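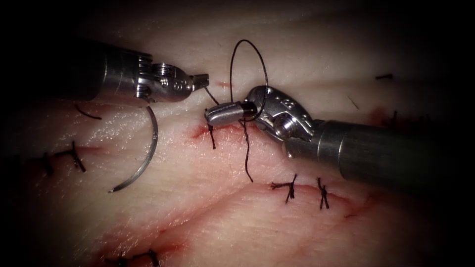
Reviewed by Hanneke Verschueren - Furniture and Fittings - 4 April 2026

The Sovberg saddle stool is sold by Verbruggen for use in clinical teaching rooms. Our department bought two in November and placed them beside the older Prastberg stools, which have flat seats and a fixed footrest.

The seat adjusts from 60 to 80 centimeters by means of a single lever under the right side. The lever is stiff when new and cannot be reached easily by left-handed users. Once set, the height holds well. Staff under average height reported that the lowest setting remains too high for work at a standard desk.

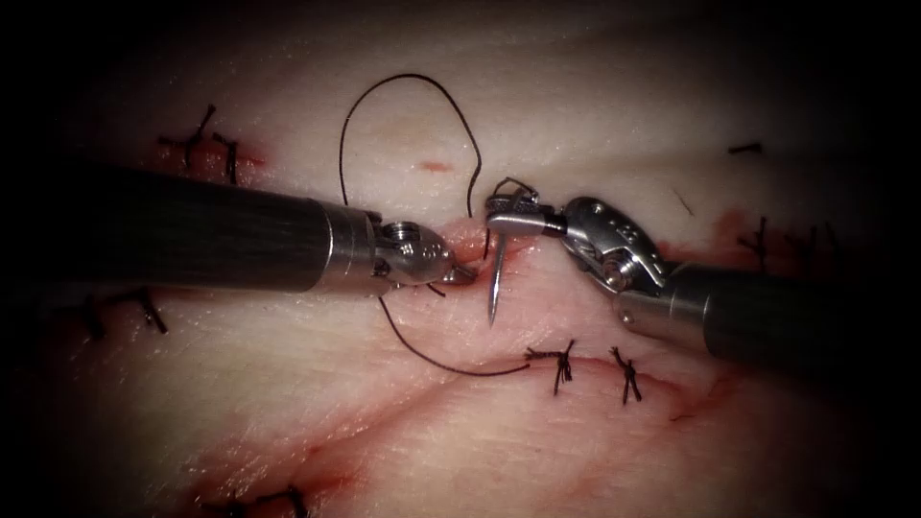 A stitch in progress across a short incision.

The cover has one seam, at the rear, and wipes clean without effort. The casters are less satisfactory. They roll freely on vinyl but collect thread and lint, and the supplied tool does not fit the axle caps. Replacement casters must be ordered as a full set.

At 500 dollars the stool costs more than the Prastberg, though the longer warranty - which covers the gas lift - accounts for part of the difference. Departments that require seating for long sessions may consider it. Those with low desks should request a trial first. 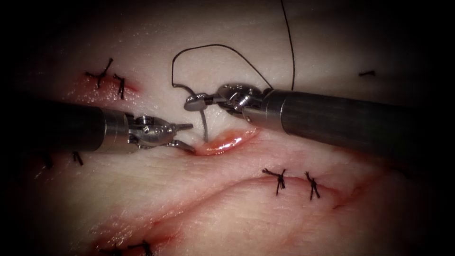
Reader comment: We returned ours after one term because the lift sank under heavier users. Verbruggen replaced it promptly, and the second one has held its height so far. I would still ask for the short lift.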